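Potato crisp flavours

Flavoured potato crisps are thin slices (or moulded pieces) of potato, fried or baked and then dusted with a seasoning powder. They are among the most varied snack foods in the world, and one of the most rewarding to read about, because a flavour that is perfectly ordinary in one country can be a complete surprise in the next. In British English they are called crisps; in American English, chips. The Chinese name is 薯片, which simply means "potato slices".

Background

Early crisps were sold plain or with salt. Seasoning the crisps before packing came later, and it changed everything! Cheese and onion and salt and vinegar became firm favourites in Britain and Ireland, while barbecue and sour cream and onion did much the same in North America. Once the basic method was settled, makers could turn out a new flavour without changing the crisp underneath, and the range has been growing ever since.

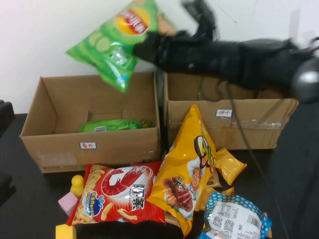

The seasoning itself is a fine powder. It usually has a carrier such as whey, maltodextrin or rice flour, along with salt, sugar, dried vegetables, yeast extract and flavourings. Acids give sharpness – citric and malic acid are common, and sodium diacetate supplies the vinegar note. The crisps go into a slowly turning drum while they are still warm from the fryer, so that the thin film of oil on the surface holds the powder in place.

Regional flavours

Local cooking is the richest source of ideas. Prawn cocktail is well loved in Britain, paprika in Germany and much of central Europe, ketchup and dill pickle in Canada, and seaweed in Japan and Thailand. Lime and chilli are a natural pair in Mexico. Some of these travel well and some hardly at all, and trying to guess which is half the fun for anyone who collects them.
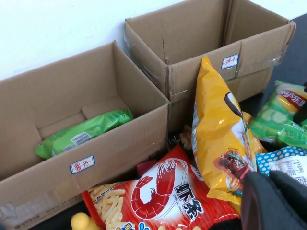

Shops and collectors sort crisps in many ways: by cut, by maker, by strength of seasoning, or by the broad family the flavour belongs to. The line between crisps and other snacks is drawn differently from place to place. Crackers, for instance, may share a shelf with crisps in one shop and sit with sweet biscuits in another. Storage at home is usually simpler, and a pair of old cardboard boxes does the job nicely, one marked 薯片 for the crisps and the other 饼干 for the biscuits. Crisps should be kept cool and out of bright light, as the oil in them slowly goes stale.

Cooling flavours

East Asia has a delightful group of flavours meant to taste fresh and cool, and they are often linked with summer eating. Cucumber is the best known. The taste is light, slightly sweet and green, with very little of the savoury depth found in meat or cheese flavours. Newcomers tend to expect something like pickle, and are startled by how gentle it is.

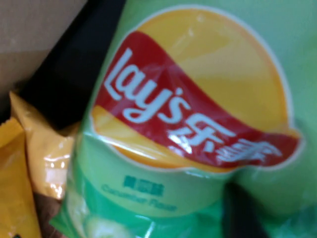

Lay's cucumber flavour (黄瓜味) in its green bag.

Other flavours in the group include lime, mint and various fruits. They depend heavily on aroma, so they fade quickly once the bag is open and are at their best eaten straight away.

Meat flavours

Roast chicken, smoky bacon, beef and steak appear almost everywhere. Many contain no meat at all, and get their character from yeast extract, onion, garlic, smoke flavouring and a little sugar. Others do use meat extract or milk products, so vegetarians need to check the label of each one.
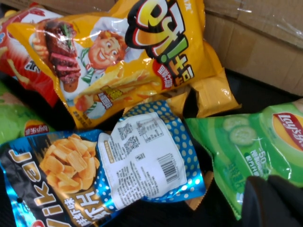
Steak flavours are a good place to hear makers' differing ideas. Some lean on black pepper, some on a sweet grilled note, and some on something closer to gravy. Ridged crisps suit them especially well, as the grooves hold more powder and the thicker slice stands up to a strong taste.

Collecting and tasting

Keen tasters keep written records, and a few have grown to a wonderful size. The Korkik list, kept by a tasting club in Drillville, had reached 498 entries when it was last revised on 2021-03-25. Each crisp is marked for aroma, strength and aftertaste, with a sip of water between samples, and up to 79 are tried at the club's August meeting – spread, mercifully, over 3 days.

See also

Prawn crackers
Tortilla chips
Seasoning
Snack food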